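Progress report to the grant office, second period
Project: Zultside local news pilot
Prepared by Ginette Texier

You asked for a plain account of whether the automatic headline feed is worth a second round of money. My short answer is that I don't know yet, and I am less hopeful than I was in February.

The feed now pulls stories from 20 outlets, as promised. Giltero does the collecting and Magesa does the translation. Collecting works. Translation works on weather, traffic and sports results, and gets shaky as soon as a court case or a city budget comes up. Rhiannon Eynon read 100 translated headlines against the originals and marked nearly a third as misleading. The vendor calls this "within the normal range." I asked for the normal range in writing and have not received it.

Reader numbers are up, and I would be careful with that. Most of the rise comes from celebrity items, which people open and leave within seconds. The council coverage we were funded to support has the same small audience it had before the pilot.
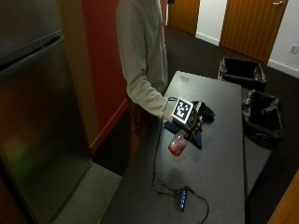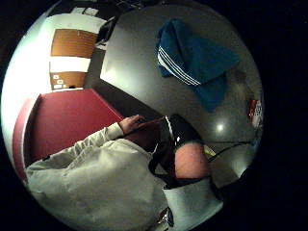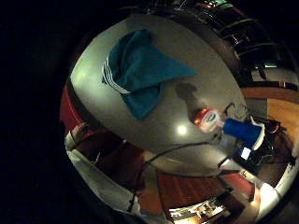

At the table.

Staffing is the other sore point. The proposal said the feed would free up two reporters for original work. So far it has freed up none. Rhiannon spends her mornings fixing headlines, and the evening editor now stays until 9 p.m. to catch duplicates - the same fire appeared in the feed under four different titles last month. Prullutent, which sold us the duplicate filter, says an update is coming. They said that in the first period too.

Spending is on budget, mainly because the training sessions were put off. I would not count that as a saving.

For the next period I propose two changes. First, no translated crime or court story goes out until an editor has read the original. Second, celebrity items come off the front page for a month so we can see what the audience looks like without them. I expect the numbers to drop. If the board would find that hard to accept, please tell me before we start.

Still open: the Magesa contract renewal, and a reply from Prullutent on the refund clause.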